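Tundo hand grippers: finger pads, marker cubes, your upkeep routine?

Gedico forum > Grippers and end effectors > Care and repair

tvieira_bench
September 9, 2023
OK, I finally have a routine for our pair of Tundo hand grippers that I like, and I'm a bit too happy about it, so I'm writing it down. We run two-handed pick and place at a plain table: one gripper per hand, soft black fingers, marker cube on top, fisheye looking down over the fingers. Since April we've logged 400 hours on the pair and I've changed the pads 2 times.

Pads first. Wipe the textured faces with a damp lint-free cloth before every session. No alcohol! I used it for the first month and the grid went shiny and started letting go of smooth plastic. Then close the fingers slowly and look at the seam. If it opens at the top before it opens at the bottom, one pad is sitting crooked on its pin.

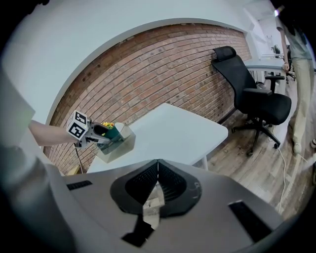
After that I do a slow pass with a clear box in the jaws, something light inside so I can see it wobble. Lift, tilt, hand over, set down. If the box creeps in the jaws I go back to the pads before touching any settings. The cube gets checked last: push on it with a thumb, and if it moves at all, snug the screws and redo the calibration.

morelli_fan
Love this. How are you cleaning the rails? Mine got gritty at 267 hours and the left one squeaked like a shopping cart.

tvieira_bench
Dry brush, then one tiny drop of the light oil that comes in the Breto kit. Work it open and closed by hand and wipe off whatever comes out.

Nuno Vieira
I'd skip the oil completely (no relation to tvieira, by the way). It creeps down to the pads sooner or later and then you're chasing slips for a week. Dry rails, brush them more often.

tvieira_bench
Fair, but I ran dry for the first 142 hours and the drag was bad enough to feel in the trigger. One drop — and I mean one — has been fine here.

Nuno Vieira
Fine until somebody else in the lab thinks a drop means a squirt.

gantrygoose
Team dry rails too. My bigger argument is with the order. Check the cube FIRST. If it's loose, your whole slow pass is junk data and you get to do it again.

tvieira_bench
I don't record the slow pass, it's only for feel. But if you do record it, yes, cube first, no question. I'll change my checklist, it costs me nothing.

morelli_fan
Brushed mine tonight, no oil yet. Squeak is half gone! Going to give it another brushing before I pick a side.

gantrygoose
Check the cable too while you have it on the bench. Mine had rubbed through its sleeve right where it leaves the body.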